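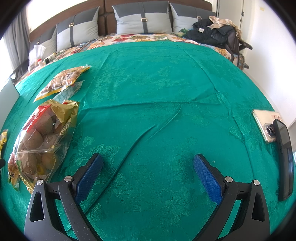

Packing line automation, six months in: what changed for your people?

packer_nine
Joined July, posts: 238
I work at Dağdelen, we pack dried fruit and snacks in bags. In July the company put in two Brastel arms at the end of the line. Before this, we put every bag in the carton by hand. Now I stand at a screen and wait for the arm to drop something. The soft bags are the worst, it takes them by the corner seal and they slide. My back is better, I must say. But the day is very long when you only watch. How is it at your place?

grallo_shift2
At Grallosness it was the same in the first weeks. We changed the pads on the jaws to a softer type and the drops went down a lot. Ask your technician, it is a small job.

tinbox
Pads are not the question here. He asks about people. We were twelve on my shift, now seven. The others went to the warehouse for the same pay, but with nights.

grallo_shift2
I know what he asks. If the arm drops less, he runs less. That is also about people.

m_lindqvst
I disagree with tinbox a little. At Memport they trained four of us to teach the arms by hand. You hold the gripper yourself and pick up the bags, again and again, 600 picks in a shift. It is tiring for the wrist, but I learned something and I got a higher grade.

tinbox
And when the arm has learned, what do you teach?

m_lindqvst
The next product. They change the bag every season.

packer_nine
Nobody offered us any training. I will ask my supervisor. m_lindqvst, was the higher grade in writing before you started, or after?

m_lindqvst
Before. Do not start without it.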